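3.2 Placement of the floor surface and household items

Each of the 30 rooms in the Isura set was fitted with the same type of floor covering before any sound measurements were taken. Earlier work on footfall and drop noise in low-rise flats has mostly relied on bare concrete or on carpet over underlay. Neither is a good match for the rooms where complaints now arise. In the Wilczyńska survey, tenants who reported noise from above most often named play areas and home exercise corners, and both are commonly covered with soft interlocking tiles laid straight onto the existing floor.

The tiles are cheap, light and easy to replace, and tenants fit them without telling the building manager. Their effect on impact sound is poorly recorded. A soft layer lowers the peak force of a dropped object and so shifts energy away from the higher bands, but it does little for low-frequency thumps from a heel or a heavy bag. The size of the shift depends on the thickness of the layer, its stiffness, its age and the condition of the joints between tiles. We treated the joints as a separate variable (Section 3.4), as a gap or a raised edge changes the local stiffness and may let a hard object reach the subfloor.

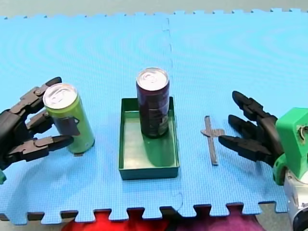

Figure 3. Light blue interlocking foam tiles with a green can standing on the surface. The seam between two tiles runs down the middle.

Drop items were chosen from goods found in most kitchens. Small upright containers were included on account of their narrow base, which loads a small area of foam on landing and gives a less even result than a ball or a steel hammer. All items were weighed before and after each session, and any item that had dented was replaced. Drops were made at the centre of a tile, at a straight joint between two tiles and at a corner where four tiles met. A total of 455 drops was kept for analysis.

Sound levels were taken in the room below with the windows shut and the heating off. The microphone was moved between three fixed positions, and the levels were averaged on an energy basis. Background noise was logged before each group of drops. Where the gap between signal and background was too small in any band, that band was left out and the drop was marked as partial. Sessions were held in the early afternoon, when traffic on the road beside the Piltia building was at its lightest. One session, on a Tuesday, was stopped for lift repairs and repeated in full.

Tiles were left in place for seven days before testing so that they could settle and lie flat. Edges that still curled after this time were not taped or glued. Tenants rarely do either, and a fixed edge would have made the joints behave better than they do in use. Room temperature was logged during settling and testing, as the stiffness of closed-cell foam changes with temperature over the range found in unheated rooms in November.

Results were compared with the bare-floor baseline for the same room. We did not pool baselines across rooms. The subfloors in the Isura set differ in age and build-up, and two of the rooms have a levelling compound of unknown depth. The difference in level was calculated band by band and then combined using the weighting set out in Section 2.3. The Ovunine correction for room volume was applied to the receiving room only. Values without this correction are given in the appendix for readers who wish to compare them with older field studies, most of which report uncorrected levels.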